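# Lab Handout 4: Comparing Gripper Fingers

Handheld tools, wide-open approach, round parts with ribbed sides 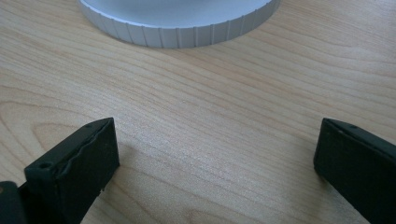 *Page last changed: August (finger pad section rewritten, Task C added)*

Welcome to my favourite lab of the whole course! You will be trying out two sets of fingers on the same hand-held gripper, and by the end of the session you should have opinions about both. Strong ones, I hope.

The two sets are called **Irum** (soft pads, squared tips) and **Faver** (hard faces, slightly tapered). Malsha Jayawardena and Tahsin Weerasinghe run the benches on Wednesday, and either of them can swap the fingers for you. Please don't do it yourself - the screws are tiny and they love the floor.

## Before you touch anything

Look at the view from the tool's own camera with the fingers spread. A part that starts far up the view, partly out of sight, is a perfectly good starting point. What matters is whether you can bring it between the fingertips without losing track of either finger on the way.

Check the pads too. A soft pad with nicks or a ragged edge can still hold very well, but it may not hold the same way twice, so write its condition in your log *before* the first grasp.

## Task A: straight approach

1. Open the fingers fully.
2. Move in slowly, keeping the tool level with the table.
3. Close on the ribbed side wall, never on the flat top.
4. Lift, hold while you count to five, put it down.

Do 50 grasps per finger set. Yes, it's a lot (bring a friend), but differences that look huge after ten tries have a habit of shrinking.

## Task B: turned approach

Same as Task A, with the tool rotated a little between grasps. Ridges are wonderful for this! When a pad settles into the grooves you can feel the part "click" round slightly as you close. Hard faces tend to ride on top of the ridges instead, and I want you to tell me which you would trust more, and why.

## Task C: light and grain

Repeat ten grasps of your choice with the blinds down. Pale metal on pale wood is hard going for the tracker, and the wavy grain gives it plenty of false edges to chase. Last term's log has 414 grasps in it, 242 of them in daylight, and Sewwandi Marikar's group got a lovely plot out of the split.

## What to hand in

- Your log, with slips marked **S** and missed grasps marked **M**
- One plot per task
- Half a page on which fingers you'd fit and for what sort of part

Questions about the tracker go to Moushumi Siddiqui. Spare pads are in the drawer under the Gamage controller.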